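Project report, September. Color words and who uses them

My project started with an argument over a sweater. I said it was gray, my roommate said it was green, and we went at it for most of dinner. Neither of us would budge and neither of us is color blind (we checked with an online test, which I know isn't the same as a real one). So when we had to pick a topic for the language and society class, I already had mine. I wanted to know what people call colors that sit on the border between two ordinary color words, and whether it changes when you push them a little.

I should say up front that I'm not a psychologist and this isn't a vision study. I didn't measure anyone's eyes. I only cared about the words.

## What I did

I went to Velletti, the paint store on the corner by the bus station, and asked for every gray, green and blue card they'd let me have. They were really nice about it! I came home with a whole grocery bag full, mostly from the Vullance range and some from an older chart called Drakamero that they were about to throw out. The Drakamero cards turned out to be my favorites because the names are completely wild. There's a pale gray-green called Tuesday Pond. I covered all the names with masking tape before anyone saw them, and I recommend testing your tape first, since mine peeled the finish off the first few cards and I had to go back and beg for replacements.

Then I set up at a table on the ground floor of Shenoy Hall and asked people to look at the cards one by one and say the first color word that came into their heads. I talked to 60 people over the month. Most were students, plus a handful of staff and one person's grandmother, who was by far the fastest. I did it in 2 rounds:

- In the first round people could say anything they liked.
- In the second round they got the same cards in a new order and had to stick to plain words, so "gray" was fine and "seafoam" wasn't.

I wrote everything down by hand and typed it up at night, which I'd never do again. Some people skipped cards or gave up partway through (class, lunch, boredom), and I left those as blanks. With the blanks taken out I ended up with 3738 answers.

## The border between gray and green

I expected the really strong colors to be boring and they were. Nobody fights over a fire-engine red, so I hadn't even brought any, but the bright greens were nearly as dull. Everyone said green. The trouble all came from the pale, washed-out cards, where there's only a hint of anything in the gray. Those were the ones where people picked up the card, tilted it toward the window, put it down, picked it up again and then asked me what the right answer was. There isn't one! I had to say that so many times.

Light made a huge difference too. I knew it would, a bit, but I hadn't thought it through. In the morning the ground floor gets sun from one side, and by four in the afternoon it's all ceiling lights, and the exact same card would be "gray" before lunch and "kind of minty" after. Big flat surfaces are even worse than small cards. A wall or a cabinet door can be one paint from top to bottom and still look greener in one place and duller in another, and you'd never describe it that way because you know it's one paint.

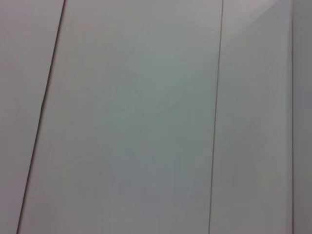 Siwan Voyle read my first draft and thought I was giving the light too much credit. In her view people mostly decide from habit: if a thing is the kind of thing that's usually gray, they'll say gray and stop looking, and only when you hand them a loose card with no job to do will they start hunting for the green in it. She said I should have asked the same people about actual objects as well as cards.

I think she's right, at least partly, and it bugged me enough that I went back and did a small extra bit. I had people name the color of ordinary stuff they'd brought with them, before we got to the cards. Backpacks, water bottles, notebooks, coats. It wasn't planned and it isn't in the main results, so please read it as a side trip.

## The side trip

Objects get blunter words than cards. That's the short version. The same person who gave me "dusty eucalyptus" for a paint card would look at their own jacket, which to me was the same color, and say "gray." Senthil Subramaniam even laughed at himself for it. He'd given me some of the fanciest answers in the whole project and then described everything in his bag as black, dark or "just normal."

Dark greens were where it got interesting. With the pale cards people worry about whether there's any green in there. With the dark ones they worry about whether it's black, and that seems to depend a lot on what's next to it. Put something dark green on a black coat and it's obviously green. Put it on a white table and half the people I asked wanted to call it black, or navy, or "that army color." I started moving things on and off a sheet of white paper to see if I could get someone to switch, and yes, you can, and they get a little annoyed with you.

I also got a lot of "dark green, I guess." I never heard "I guess" about light green or yellow. I didn't keep a proper tally of the guessing words, and I'm kicking myself, because that might be a better project than this one.
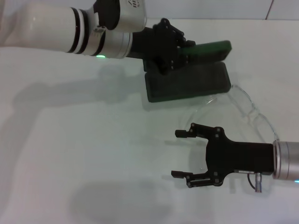 Usually the guessing went away when I offered a comparison. If I asked "greener than a pine tree or less green?" people answered right away and sounded completely sure of themselves. So it's possible the words are the shaky part and the seeing is fine. I can't prove that from what I have, but I'd bet on it.

## Round one against round two

Back to the main results. In the first round people used a lot of food and plants. Sage came up constantly, and so did mint, olive, pistachio and oatmeal. A few people went for places or memories, like "hospital" and "my old bedroom." Aishwarya Kartha called one card "the inside of a swimming pool at night," and I still think about it.

In the second round, with plain words only, I figured the sages and mints would all turn into green. They didn't! A good chunk of the cards that had been "sage" in round one became "gray" in round two, from the very same person. I asked Balakrishnan Thevar about his and he shrugged and told me sage is a gray. My roommate, who'd called the sweater green, said sage is obviously a green. So we can both say sage and nod at each other and mean opposite things — which is pretty much how the sweater fight happened in the first place.

Blue behaved better. Things that were "sky" or "ice" in the first round nearly always stayed blue in the second. I don't have a good explanation for that. My guess is that sky is hard to argue with, while most of the people I asked have only seen sage in a jar or on a candle.

## Problems

There are plenty. The tape problem I've mentioned. I stood right next to people while they answered, and a few of them were clearly trying to impress me. People waiting in line could hear the person ahead, so if one person said "pistachio" I'd get a little run of pistachios afterward. I fixed this late by moving the line out into the hallway. I also only worked in English, and plenty of people at that table have another language at home where the border between green and blue or green and gray goes somewhere else. Usa Limsakul offered to run the cards with me in Thai and we ran out of time, so that's the first thing I'd do with another month.

And I should've written down the time of day on every sheet. I did it for the second half only.

## Cards and thanks

The cards are in a shoebox in my room if anyone in next year's class wants them. The tape's still on, so please don't peel it unless you've got spares. Thank you to Velletti for the cards (twice), and to everyone who stopped on their way to lunch. The sweater is still hanging on the back of our door and I still say it's gray.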